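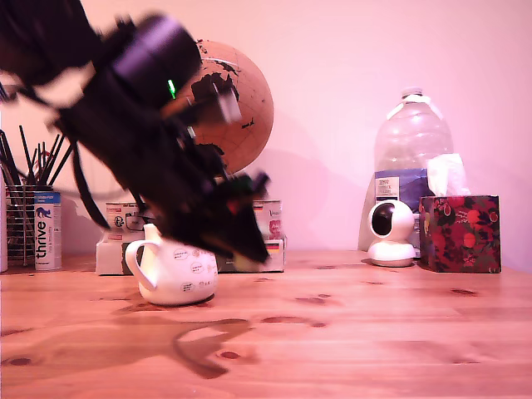

White teapot, cork-colored globe, pine tabletop.

The teapot has been on the table since January. I know this because I put it there, meaning to find it a home by the end of the day, and I have been walking past it ever since. It's white ceramic, round in the belly, dotted with little oval labels printed in type too small to read without leaning in. Behind it is a cardboard box on its side, and behind that a globe. Together they make up what a decluttering consultant named Atieno Minja calls a settlement.

"Things arrive on a table and then other things arrive to keep them company," she told me over the phone. "After a while you stop seeing them. You think they live there."

Minja teaches the Serent method, a way of clearing flat surfaces that has been passed around my neighborhood for the past year like a cold. I have doubts about any method with a name. I have doubts about a workbook that costs money and takes up room on the table you are trying to clear. But my editor wanted somebody to try it, and I was the one who had once complained in a meeting about having no place to eat lunch.

The rule is simple enough. You pick one surface. You touch each thing on it and say out loud what it's for. If you can't say, it goes into a holding box for 53 days, and if you haven't gone looking for it by then, out it goes. I asked Minja why 53. She said people argue less with an odd number. I wrote that down and underlined it, and not out of admiration.

The globe went first. What is a globe for? Mine has a sea the color of cork and continents in plain black silhouette, with Europe and Africa turned toward the room. I have never used it to find anything. When I want to know where a place is, I look at my phone, same as you. By the rules it should have gone straight into the holding box. But it throws a soft gray shadow on the pink wall, and I like looking up at it when a sentence won't come. "Looking at" is allowed as a purpose, Minja said, if you mean it. That seems to me a hole big enough to drive a moving van through.

The carton was harder to defend. It's an ordinary white one, printed with small round icons, lines of red and black text and a tiny German flag down near a corner. I keep boxes in case I need to send something back, and I have never sent anything back. Jarrah Lockyer, who runs a secondhand shop called Baudry two towns over, is the only person I spoke to who took the side of the box. A buyer will pay more for an item in its original packaging, he said, and he gets tired of watching people throw away the part that proves what the thing is. Then again, he has a storeroom full of boxes and a reason to feel good about it.

Lockyer doesn't think much of the holding period either. Plenty of what comes through his door, he says, was cleared out in a burst of enthusiasm, and every so often the owner comes back to buy it again. He charges them full price.

That leaves the teapot. It has a looped handle, a short spout and no complaints against it except that I drink coffee. I said out loud, in an empty room, "This is for tea," and felt ridiculous. Then I said it was for guests, which was closer to the truth, though I'd have to clear the table before any guests could sit down.

I did get some of it done. A stack of mail went, and a charger for a phone I no longer own. The pens are still in their holder, all of them, because I write for a living and didn't feel like discussing it. Minja looked at the photos I sent her and said I had made a start. I have heard dentists use that tone.

The box is in the hall closet now, lying on top of two others. The globe stayed. I moved the teapot to the kitchen, where it sat by the stove for most of a week, and then I needed the counter for a roasting pan and carried it back.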